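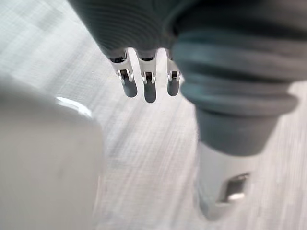
Folleck robotics club shows its sorting hand, and leaves some questions on the bench

The robotics club at Folleck High School opened its workshop on Wednesday evening to show parents, teachers and a few neighbors what it has been doing since the fall. The project is called Ekel. It is a robot hand with three fingers, each with a silver metal joint and a rounded gray tip, and the club intends to enter it in the Bellamy Cup, the regional student contest, this spring. The task there is to pick up mixed household objects and put them in the right bins with no person touching the controls.

That last condition deserves attention. For much of Wednesday's demonstration a student was at a laptop, and twice the run was stopped and started again from the keyboard. The club's adviser, Vlasta Berisha, was open about this when asked.

"It runs by itself on the objects it knows," she said. "It doesn't know very many objects yet."

The invitation sent home to families was less careful. It described Ekel as "a robot that learns to handle anything." What visitors saw was a hand that could close on a plastic cup, lift it and set it down in a bin, and then do the same with a sponge. A bunch of keys stayed on the table after three tries. A soft toy brought along by a younger sibling was picked up neatly on the first attempt, to loud applause, and dropped on the way to the bin.

None of this is bad work for a high school club that meets after the last bell and shares its room with the yearbook. The fingers close evenly, and the students who had the job of tuning the grip could explain what they had changed and what had gone wrong along the way. One junior talked for several minutes about the angle at which a finger should meet a curved surface, and he was worth listening to. The trouble is with the number on the poster.

The poster by the door said that Ekel had completed 3509 successful grasps. It is a big figure and it was repeated in the welcome speech, in the school bulletin and by at least one parent in the parking lot. When this reporter asked how a successful grasp was defined, the students gave two different answers. One said it meant the object left the table. The other said it meant the object landed in the bin. By the first rule the soft toy was a success. By the second it was a failure.

Berisha went and looked it up in the club's log, which is kept in a shared spreadsheet. The first rule turned out to be the one in use until winter break, and the second one after it. The 3509 mixes them together. She said the poster would be corrected before the contest, and that the older entries would either be checked again or left out.

The log has another gap. It lists the attempts that worked and leaves out the ones that did not, so there is no way to say how often Ekel fails. A club member said the failures were "mostly at the beginning." That may be so, but it can't be read from the sheet. The Bellamy Cup scores a team on its failures too – a dropped object costs points – and the judges ask to see records.

Money came up as well. The club received a grant of $500 from Prodex, a local machine shop, which paid for replacement parts and the fee to enter the contest. The hand and the arm were not built by the students. They were bought used by the school district two years ago and sat in a cabinet until Berisha asked for them. The club's work is in the programming, the testing and the choice of how the hand approaches each object. That was made clear in the workshop to anyone who asked, though the bulletin says the students "built a robot."

"I would have written that sentence differently," Berisha said.

Other schools in the region have had the same argument. Contest rules allow purchased hardware as long as the team declares it on the entry form and writes its own control program. Folleck has declared it. A team that machines its own fingers gets no extra credit for doing so, which some coaches think is unfair and others think is the only way a small school can compete at all. The rule is up for review after this season.

The students themselves seemed less interested in the poster than the adults were. By the time most visitors had moved on to the refreshments, four of them were back at the bench with the keys. Their theory is that the hand comes in too high and pushes the ring flat before the fingers can get under it. They want to try approaching from one side. Another group thinks the keys should be dropped from practice altogether and the time spent on cups and boxes, which make up most of the contest list. The club had not settled the matter when the building closed.

There is a sensible case for the second group. The contest list is public, and keys are on it only once. Against that, a team that practices only on easy objects will go to Bellamy with a fine success rate and little idea of what its robot can do – and Ekel already has one number that looks better than it should.

Berisha plans to start a new log next week, with every attempt entered, good or bad, and the object written next to it. She has asked that two students sign each page so that the counting rule does not drift again. If that is kept up until the spring, the club will have something solid to show the judges, whatever the total comes to. It will almost certainly be smaller than 3509.

The workshop will be open to visitors again before the contest. The club is asking families to bring small unbreakable objects that Ekel has not seen before. Anyone with an old set of keys to spare can leave it at the front office.

Contact the newsroom | Copyright, all rights reserved | Back to top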